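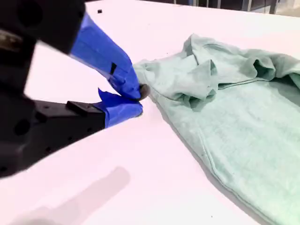
Can a robot fold my laundry yet?

Sep 30, 2026

I get this question from my sister every time I visit, usually while she's matching socks. The short version is that it can fold some of it, slowly, if somebody sets things up first.

Picking up the cloth is where most of the trouble is. A box has the same shape wherever you grab it. A shirt in a heap has its hem under one fold and a sleeve under another, and the gripper has to find an edge and pinch one layer of it. Two layers and the fold comes out wrong. Fingertips matter a lot too, and plenty of people working on this still wrap theirs in blue painter's tape.

Radka Kovačević ran a folding trial at Akbridge in May and sent me her log. She got through 164 shirts. Her notes say the arm did fine on flat ones and struggled with anything bunched up. Three shirts went on the floor. Wanda Begay, who used to manage a hotel laundry, read the same log and said she would have folded the lot before lunch — and I believe her. 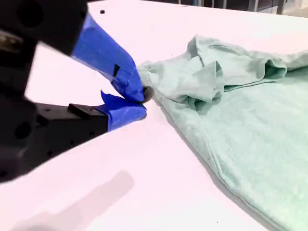
So should you hold off on buying a new dryer and wait for a machine that does the whole job?

Buy the dryer. Washing and drying have been automatic for decades, and the part that's left is the handling in between. I'd expect hotels and uniform services to get folding arms well before houses do. Their towels are all one size, and mine aren't.

I'm visiting Radka again next month and will ask about fitted sheets.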